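# Keeping the Uvo cell running

The sorting cell at Esent takes up one side of a small workroom, between a run of shelving and a white cabinet. It has one arm, one gripper and a wrist camera, and it handles cylinders and tubes that most grippers either crush or drop. The control software is called Mollow. The arm was set up by Michalík, a repair firm that still looks after it.

Most of the care goes into the fingers. They are black and angular, and they pick up scuffs and pale flecks from whatever they touch. Every Monday they are wiped down, checked for play and closed on a gauge block. If the gap is out by more than 3 tenths of a millimetre, the pads are changed.
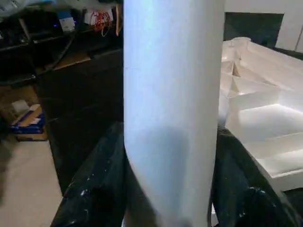
How often do the pads need changing?

Every 29 days on the present workload. A set costs little and takes a few minutes to fit, so Michalík leaves spares at the cell.

Grip force is the other thing that drifts. Mollow stores it as a percentage, and the cell was handed over at 70. Cold mornings call for a little less, as the pads stiffen overnight. The operator makes a few test lifts before starting, then writes the new value in the log – on paper, by long habit.

Bags are harder work than trays. Black plastic throws bright glints back at the wrist camera, and its folds can hide the foot of a tube. The answer was a slower approach and a second look before the fingers close. Fault 904, which means the gripper has shut on nothing, used to stop the cell several times a shift. It still comes up, mostly late in the afternoon when the light changes.

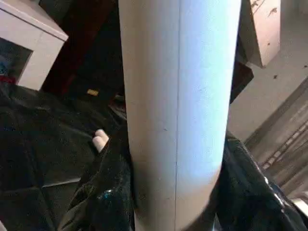 *A white tube standing in black plastic, seen from the wrist camera.*

The next job is the cable along the forearm. It has begun to rub at the second clamp, and Michalík will reroute it in January.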